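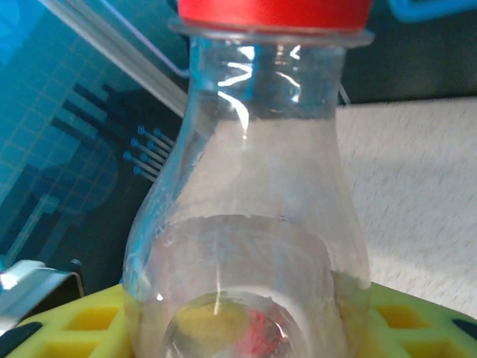 Ginik has published a new guide to good practice for robots that handle liquids on laboratory benches and in small packing rooms. The guide is called Handling Filled Containers with Robot Arms, and it is free to read and to copy for all companies, schools and workshops. It begins with the most common object in this kind of work, the clear plastic bottle. A bottle such as the one with the red screw cap, half filled and standing in its yellow-green holder, is easy for a person to see and to pick up. For a robot it is much more difficult. The light makes bright lines on the neck and the shoulder, the background is visible through the wall, and the level of the liquid is only a pale line.

Press release
By the Ginik press office
June
Print this page | E-mail this page

New guide sets clear rules for robots that handle bottles and other filled containers

The guide was prepared over nine months together with two partners, Wurnenby and Surdu. Wurnenby operates a test hall for small robot arms, and Surdu trains the technicians who install them. During this time the partners made 3,019 recorded picks of bottles, cups and jars. Every pick that did not go well was studied by two people separately, and their notes were compared before a rule was written.

"There are already good standards for the safety of the person who stands near a robot," said Facundo Maldonado, who led the work at Ginik. "We do not want to replace them and we do not want to repeat them. What was missing for our customers was a short text about the object in the hand of the robot. When must it stop? How full may the bottle be? Who decides that the cap is closed? These questions were answered differently in each workshop, and sometimes differently on each shift."

The guide has 10 chapters. Each chapter starts with the rules on one page, and the explanation comes after. The authors have used the word "must" only for rules that can be checked by a second person. For all other advice the word is "should".

Some of the main rules are the following:

The cap must be checked before the first movement. The operator must confirm that it is closed, either by hand or with a sensor, and the result must be written in the log of the cell.

A container must always start from a fixed place and return to a fixed place. The holder must be fastened to the table, and it must not move when the container is pushed lightly from the side.

The fill level must be entered as a value before the programme starts. The camera may be used to confirm this value, but it must not be the only source for it.

Transparent containers must be tested under the same light that is used in daily work. If a lamp or a blind is changed, the test must be made again.

The speed with a filled container should be set by a spill test and written on the cell card. The same arm may go faster with an empty container, but the change of speed must be a separate step in the programme.

Electrical parts near the work place should be covered or placed higher than the liquid. The guide gives drawings for three simple covers which can be made in most workshops.

The chapter on cameras was the longest to write. A camera mounted at the wrist of the robot comes very close to the object, and then the bottle can fill almost the complete view. The edge of the plastic is thin and may have the same colour as the things behind it. The guide recommends that the position is measured from a larger distance first, and that the close view is used only for the last correction. It also asks that operators save the pictures from failed picks for at least one month – many teams delete them on the same day, and later they cannot say what happened.

A draft of the guide was sent to readers outside the project in spring, and 700 comments came back. Many of them were about language. Readers from small companies asked for shorter sentences and for fewer words from mathematics, and the authors changed large parts of the text for this reason. The rule about fill level was also changed. In the draft it was only advice.

Skoreck, which builds robot cells for teaching laboratories, will be the first company to use the guide in its own acceptance tests. Each new cell will be delivered with a completed checklist from the guide, signed by the person who made the tests.

"I do not think that our text is finished," Mr Maldonado added. "We say nothing yet about hot liquids, and we say very little about glass. I would like to receive more reports from people who use the rules every day – also the reports that say we are wrong."

Ginik will hold an open question hour online every Wednesday during June. Participation is free, and questions can be sent before by e-mail. The guide is available in English now, and a Spanish version is in preparation. Printed copies can be ordered from the press office.

Contact: Ginik press office | Copyright Ginik, all rights reserved | Back to top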